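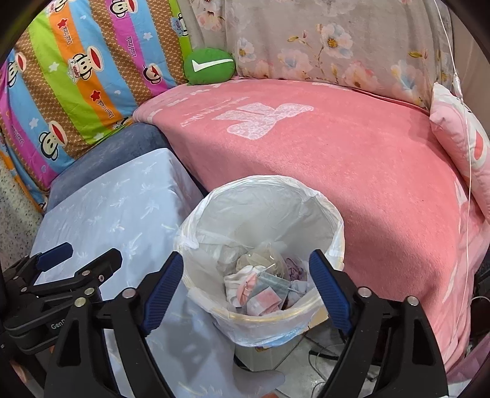 1/ Morning all from a very soggy Vatwood. The power came back on our side of the river just after breakfast, and I have never been so pleased to hear a fridge hum (bless it!).

2/ Over 2,000 homes are still off, mostly up the Prevby road, where the wind brought the big beeches down across the lines on Sunday night. Khrystyna-Mariia Kravchuk at the parish office has the list of streets, so do ring her before you ring the power company.

3/ My gauge caught 49 mm, the most I've had in any January storm, and the ground was sodden before it even started, poor thing.

4/ The lower bridge is still shut. Isauro Montes went down for a look and the water is over the second step, so please go round by the top lane, and take it slowly, there are branches everywhere.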